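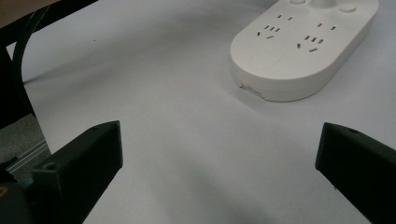
白い電源タップと黒い二本指グリッパー。白い面に白い物、比較試験では嫌われ役の組み合わせです。

私たちについて

株式会社ジュンダーは、ロボットのグリッパー、アーム、カメラ、コントローラーを試し、比べ、結果を書いてお渡しする会社です。つくる側でも売る側でもありません。おかげで、どのメーカーの展示会に行っても少しだけ歓迎されません。

社員は12名。うち半数は、以前どこかの工場で「カタログどおりに動きません」と電話をかける係をしていました。残りの半数は、その電話を受ける係でした。社内の会議が長いのはそのためです。

試験のしかた

試験に使う品物は、なるべく普通のものを選んでいます。電源タップ、靴べら、封の開いたお茶の袋。メーカーの動画に出てくる立方体は、きれいにつかめることがすでに分かっているので使いません。電源タップは両端が丸く、表面につやがあり、指先の角度が少し違うだけで結果が変わります。同じ色の台に置くと、カメラにとっても面倒な相手になります。

ひとつの品物につき、位置と向きを変えて50回。標準の試験ではこれをグリッパーごとに繰り返し、つかめた回数のほか、持ち上げたあとに滑った回数、人が手を出した回数も記録します。最後の項目は削ってほしいとよく言われますが、残しています。

これまでの比較

最初の仕事は「フューレプ比較」と呼んでいる指先の試験で、把持の記録は1,956件になりました。指先の材質を変えれば差が出るはずだという依頼でしたが、いちばん差が出たのは取り付けねじの締め具合でした。報告書は薄く、請求書は予定どおりの厚さでお送りしました。

次の「ターケル」では、手首のカメラと天井のカメラを比べています。手首のカメラは対象に近づけるかわりに、自分の指がよく写ります。天井のカメラは全体を見渡せますが、アームが前に来ると何も見えません。どちらがよいかというご質問には、置く物と照明を伺ってからお答えしています。

現在は、コントローラーの応答遅れを測る「スドゥテオ」を続けています。配線の見た目については、ご見学の際もご質問をお控えください。

ご依頼・見学

グリッパー単体の持ち込みも歓迎します。取扱説明書とねじを一緒にお持ちください。ねじをお忘れの場合、棚に2,300本ありますが、合うものはたいていありません。

見学は10月から受け付けを再開します。お渡しする報告書には、うまくいかなかった試験もすべて載ります。掲載順のご希望には応じられません。

最終更新：2023-08-26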